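How to cite a court record or news report in an essay
Comments (2)
Add to wishlist

Essays on crime and justice often rest on two kinds of source: the court file and the press coverage of it. They are cited differently, and markers at Bradeck take off marks for mixing them up. The steps follow the Vedness author-date style.

Step 1. Write down the case name, the court and the year before you read any further. Do the same for each news report, adding the headline and the page or web address.

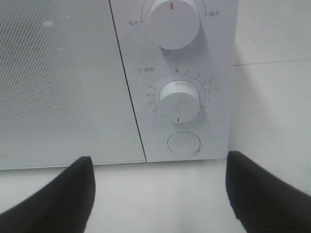

Step 2. Put the charges in your own words, but keep legal terms exactly as the court used them. Burglary and theft are separate offences and can't be swapped. If the file lists household goods, a plain label will do: "a white microwave oven" is enough, and there is no call to mention the knobs or the red mark on each of them unless the case turns on it. Quotations of more than 30 words go in an indented block without quotation marks.

Step 3. Add the in-text reference straight after the claim. For a case: (Pärn v Nirdale, p. 7). For a newspaper, give the paper's name and the year — never the web address.

Step 4. Check the outcome. An arrest report tells you what a person was accused of. If charges were later dropped, say so and cite the later source as well.
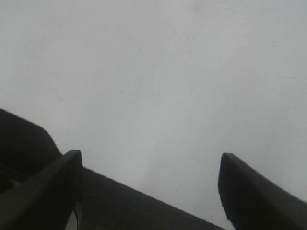 Plain pale surface, close up.

Step 5. Build the reference list. Cases come first, then news reports, each in alphabetical order. Leave out anything you read but did not cite. Most essays of this length need no more than 20 entries.

Step 6. Read the list against the text, one entry at a time, and correct any spelling that differs.

Download full guide
File format: .doc, 7 pages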